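Do Written Safety Rules Fit a Two-Arm Work Cell?
Project report, Stivham robotics course, second year

We picked this topic because the handbook for the Sistier cell annoyed us. It has 581 numbered rules, and on the first day of the project we were told to follow all of them. Our question was simple: how many of these rules would change what a careful person does at the bench? We think the answer is far fewer than the handbook assumes.

The handbook came from Wamine, a plant that runs single arms behind fences. Ritchie, the course before ours, copied it over for two-arm work and changed almost nothing. You can tell. Section 8 still says "the arm" all the way through, and never says which one has to stop if they both want the same spot.

What we tested

Our job was a small sorting task in simulation: pick up rounded pieces, with a wire rack and a tray on the table to work around. We ran it 800 times under the handbook rules and then again under a short list we wrote ourselves. Both lists kept the same speed limit. 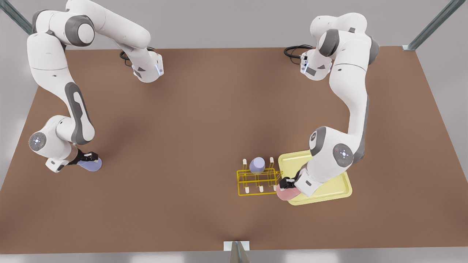

Page last changed: December

The rack and the tray sit almost against each other, and the left gripper has to work right in that corner with its pink piece. The handbook asks for a "clear working margin" around every fixture but gives no distance. One of us read that as a hand's width, another as anything short of touching. A rule that two people on the same team read differently is hard to call a standard.

The cables were the other sore point. Ours lie in coils toward the far side of the table, by the arm flanges. The handbook says cables must be "managed," and we argued over whether a coil counts. We still don't know. The simulation was no help, as we never set it up to snag a cable, so it would have passed any layout we gave it.

What we found

Fewer runs stopped early under our short list, and we would like to claim that as a win. We don't trust it. We wrote the list after watching the arms for almost a month, so it was shaped to fit this one task. Move the tray and it might do worse than the handbook.

Two rules did earn their place – name which arm gives way before you start, and keep the second arm still while the first one lets go. Neither is in the handbook.

What we would ask for

Put a number on every distance. Mark which rules were written for one arm. Stop treating a signed checklist as proof that anyone looked at the table – we signed ours each morning in under a minute.

We also want the short list tried on the real cell by people who didn't write it. Until then it should not replace anything.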